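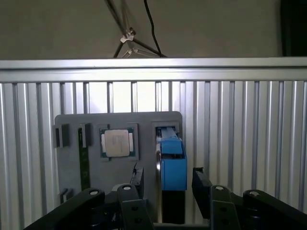

What the Gripper Leaves for Us

By Lukáč

I work in a repair hall for computers. Our company, Esireo, takes back office machines, opens them, sorts the parts and sells what is still good. For many years this was work for hands only. In January the first robot station started in our hall, under a project with the name Flostness, and I want to write down what has changed, before we all forget how it was.

The station does a small part of the job. The parts stand in holders on a gray plate, the processor in its square frame, and the robot has two black fingers to take them with. A person who visits us is often disappointed. They expect something bigger. But I have placed memory modules and processors for a long time, and I know how much is inside this small movement. You must feel when the part is straight. You must stop pushing one moment before it is too much. I learned it in my fingertips and I could never explain it well to a new colleague.

Now I have to explain it, and this is the first change. The engineers from Ciltora, who set up the station, came with questions I had never asked myself. From which side do you take the chip? How far do you open the fingers before you go near the holder? At first I was a little offended, I admit. Later I began to like it. Somebody was writing down what I know, and it filled more pages than my own work contract.

The second change is less pleasant. Before, we were 2 people at each bench, and we talked the whole shift. Today one of us stands near the station and one sits at a screen, and between us there is a fence and a fan. The managers speak about 498 parts in a shift, and on a good day it was 2000 in the week for the whole bench. I do not argue with these numbers. I only notice that there is no number for the talking, so it did not appear in the plan and it was not missed by those who made the plan.

People ask me if I am afraid for my place. My answer is maybe boring. I am not afraid of the machine, I am afraid of a bad agreement. If the station takes the part of the work that hurts the wrists, and we keep the part where you must think and decide, then I welcome it. If it takes the easy part, and we get only its mistakes to repair, faster and for the same money, then it is a worse job than before. Both things can be done with the same robot. The choice is made in an office, with a pen.

For this reason I think the workers from the bench should sit in the meeting from the first day, and not only when the training begins. We asked for it too late. When we were invited, the height of the table was already decided, and also the breaks. The table was later changed – the breaks were not.

I also want time to keep my hands in practice. One shift in the month at the old bench would be enough for me. When the station is being serviced, somebody has to seat the memory by hand, and a hand forgets. Our supervisor has promised to look at this in the next plan, and I wrote the date of my request on the paper, 6/7/26, so that I can ask again.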